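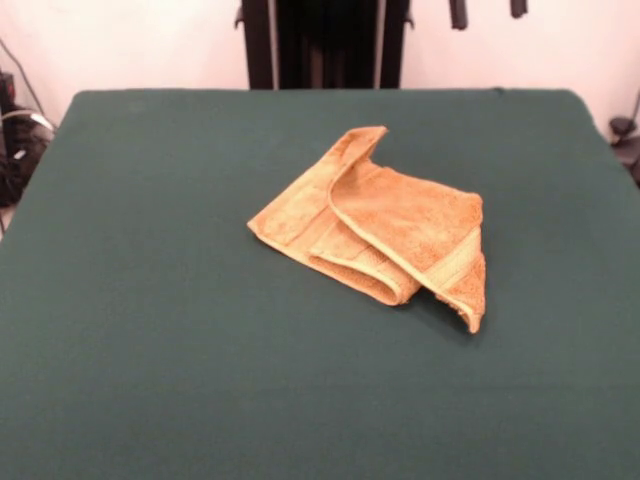 Warura fitted table cover, dark green
Posted 9 August 2024

Yes, I am reviewing a tablecloth. I help out with the robotics club at Hukavville and our project this year is towel folding, so I've spent a silly amount of my summer staring at one piece of green fabric, and I have opinions!

Some background if you don't coach one of these teams. The kids are entering the household task at Miletti in September. The robot gets a towel dumped on a table any old way and has to find the corners, flatten it out and fold it. Four students are on the team, and they split it up so two work on the vision code and two on the motion side (they argue about whose fault everything is, and it's great fun to listen to). We started out on a bare white tabletop and it was miserable. Every overhead light showed up as a shiny blob, the software kept deciding the blobs were towel, and the towel itself slid every time it got a tug.

So we went shopping. First we tried a cheap bedsheet with binder clips, which I don't recommend, it wrinkles the second you look at it and then you have a robot trying very earnestly to pick up the tablecloth. Then I ordered the Warura for $62, out of the club budget, after Serpil Çetinkaya (she runs the club, I mostly carry things) told me that was a lot of money for a cloth. It is a lot of money for a cloth.

What I like

The surface is properly matte. That was the whole reason for buying it, and the shiny blobs went away the same afternoon. It does still look a bit lighter toward the back of our table where more light lands, and a bit darker up front, so if your code is picky about exact shades you'll want to allow for that. Ours wasn't at first. The vision kids widened their range for green and moved on.

The color is a good one for us too. Our practice towel is a golden orange terry hand towel from Langlois, and orange on dark green is about as easy as it gets for a camera. The outline comes out clean even when the towel is all bunched up with one corner sticking up in a peak. The harder part is the inside of the towel. It has those flat woven bands near the ends, paler than the fuzzy part, and for weeks the program thought each band was an edge. I can't blame the cover for that one, but do think about it when you pick your towel! A plain one with no border would have saved us a lot of evenings.

Grip is the nice surprise. The texture is smooth, kind of like felt, and I expected towels to skate around on it. They don't. When one end gets pulled, the other end mostly stays put, so a fold has half a chance of landing where it was aimed. We're past 900 practice attempts on it now and I can't find a worn patch anywhere.

It also fits. You pull it down over the edges and it wraps around the corners without making those thick lumpy pleats, and I haven't had to reclip or retape anything. After the bedsheet I could have cried.

What I don't like

Lint, lint, lint. New terry towels shed like crazy and this stuff grabs every bit of it. Orange fuzz on dark green is very visible, and one time the program politely tried to fold a fluff ball. We keep a sticky roller next to the table and go over it before each session. Washing the towel a few times before you start helps more than anything else.

The care instructions are a tiny tag with symbols on it and nothing in words. I washed ours cold and hung it up to dry and it came back the same size, but I was nervous the whole time. I'd have paid another couple of dollars for a tag I could read.

And it came folded into a tiny square, with creases you could have used as a ruler. Those took days to drop out. I ended up steaming it from the underside in my laundry room, and that did the trick. Do this before your first practice, since four impatient teenagers will not wait for you.

Also, Warura only sells the size we need in three colors, the other two being black and a sort of oatmeal. Black would be fine, I guess. I can't think of a towel I'd want to find on oatmeal.

Would I buy it again?

I would, and I'm trying to talk Serpil into a second one so we can have a clean spare for Miletti. If your club does blocks or cups or anything that sits flat and stiff, I'd save the money and get a few yards of something dull from the fabric store. For cloth tasks I think it's worth it. Our success rate is still nothing to brag about, and the left-hand corner of that towel has beaten us more times than I care to admit, but at least these days it's the towel we're fighting with and the table has stopped joining in.

Four stars. I took one off for the lint. If anybody has found a roller that works better than the sticky paper kind, please leave me a comment, we go through a ridiculous number of sheets.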